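机器人怎样学会拧旋钮？

适合九岁以上的小读者。遇到不懂的词，可以先跳过去，后面会讲到。

你拧过收音机的音量旋钮吗？拧过洗衣机上选“快洗”的那个圆盘吗？你的手指一捏，手腕一转，声音就变大了，整个过程连想都不用想。可是对机器人来说，拧旋钮是一道很难很难的题！

为什么难？先把你的手伸出来看一看。你有五根手指，指尖软软的，皮肤下面藏着数不清的小“传感器”，能告诉你东西滑不滑、硬不硬、有没有捏紧。很多机器人的手叫作“夹爪”，只有两根手指，只会张开和合拢。要用这样一双“筷子”去捏住一个小小的圆旋钮，还要转得不多不少，偏一点点就会打滑。

罗尔瑟姆（Roltham）有一个研究小组，专门琢磨这道题。组长叫格温莉安·鲍恩（Gwenllian Bowen），她小时候最爱干的事，就是把家里的旧收音机拆开又装回去。她给这个项目起名叫 Sallari，目标听起来很简单：让机器人学会使用化学实验室里的普通仪器，就是那些原本给人的手设计的仪器。

机器人的“眼睛”长在哪儿？

人的眼睛长在脸上，手伸到哪里，眼睛就得跟着转到哪里。机器人可以有好几双眼睛，其中一只就装在手腕上。手往左，它也往左；手往下，它也往下。
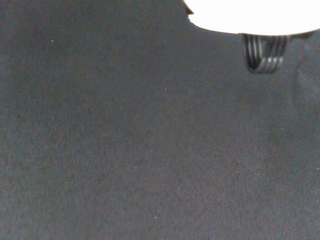

手腕上的眼睛有一个大优点：离手特别近，手指快要碰到东西的时候，它能看清最后那一小段距离。缺点也很明显，它看到的地方很小。想象你拿一个纸筒罩在眼睛上，贴着桌面找一颗纽扣，是不是一会儿就糊涂了，不知道自己到了桌子的哪一边？所以研究人员还会在桌子旁边架一台不动的相机，让它看住整张桌子。一只眼睛看近处，一只眼睛看全局，两边的画面同时送进电脑里。

电脑看见的画面跟我们看见的也不一样。它看到的是一大堆数字，每个小点都有自己的亮度和颜色。一大片差不多的灰色，对它来说就是一大片差不多的数字，里面没有什么可以帮它认路的东西。旋钮就不同了：有边，有圆弧，有明有暗，这些变化都是线索。

跟着老师学

好，眼睛有了，接下来怎么学呢？

以前，工程师会把每一步都写成命令：向前移动多少，向下移动多少，合上手指，转动多少。这个办法在工厂里很好用，因为工厂里的东西总是摆在同一个位置。可是实验室的桌子天天在变！仪器挪开一点点，写好的命令就可能扑空。

鲍恩的小组用的是另一种办法，叫“模仿学习”。名字有点严肃，意思你一定懂，就像你学系鞋带，先看大人系，再自己试。研究人员握着遥控手柄，带着机械臂把动作做一遍，电脑就在旁边把一切都记下来：两只眼睛看到了什么，手臂的每个关节弯到了哪里，手指是开还是合。做完一遍，叫作一次“示范”。他们为拧旋钮这一课准备了70次示范，每次都把仪器挪一挪，转一转，好让机器人见过各种各样的情况。

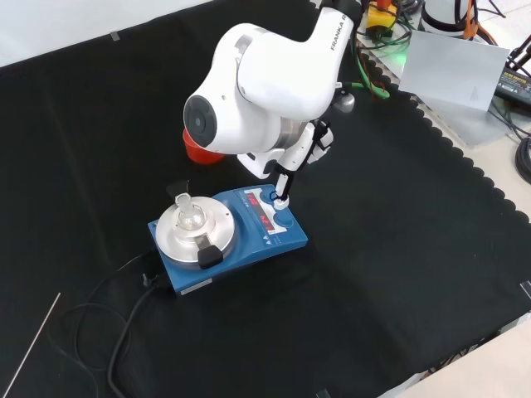
这一课选的仪器叫磁力加热搅拌器，化学老师对它可熟了。它能一边加热一边搅拌，而搅拌靠的是磁铁：机器肚子里有一块磁铁在转，瓶子里放一根小磁棒，小磁棒就会跟着转，不用伸勺子进去，是不是很神奇？对机器人来说，它还是一位出题高手。蓝色的面板上有上下两个圆旋钮，机器人得弄明白该找哪一个，白色的手指才能像这样落在上面那个旋钮上。顶上还坐着一只透明的圆底玻璃瓶，玻璃会透光又会反光，电脑常常看不准它的边在哪里，手臂经过的时候可得小心。

示范都收集好以后，电脑就开始“做作业”。它把记录一遍一遍地看，每看一个画面，就猜一猜：老师的手下一步会往哪儿动？猜完跟记录对一对，错了就把自己改一点点。改着改着，它猜得越来越准。到这时候，研究人员才会放开手柄，让机器人自己上场。

它学会了吗？

小组发现了一件有意思的事。如果只给机器人用桌边那只眼睛，它能把手伸到旋钮附近，可是手指常常差那么一点点。如果只用手腕上那只眼睛，它有时候一开始就走错了方向。两只眼睛一起用，表现最好！这就是他们在这一课里得到的主要结果。

当然，还有不少难题没有解决。换一台没见过的仪器，旋钮大一点或者滑一点，机器人又会犯迷糊。鲍恩说，她最想弄清楚的是，机器人要看多少种旋钮，才能像你一样，碰到一个新的也敢伸手去拧。

动手试一试

找一个能拧的瓶盖，把瓶子放稳在桌上。只用大拇指和食指，手指伸直，别弯，试着把瓶盖拧开。然后闭上一只眼睛再试一次。最后请一位朋友用话指挥你，你把两只眼睛都闭上，只听他说“往左”“往下”“捏住”。

哪一次最难？把你的发现写下来，跟朋友的比一比。

小词典

夹爪：机器人的手，通常能张开和合拢。
传感器：帮机器感觉周围情况的零件，相机也是一种。
示范：人带着机器人把一件事完整地做一遍，同时记录下来。
模仿学习：电脑从许多次示范里学习该怎么做动作的方法。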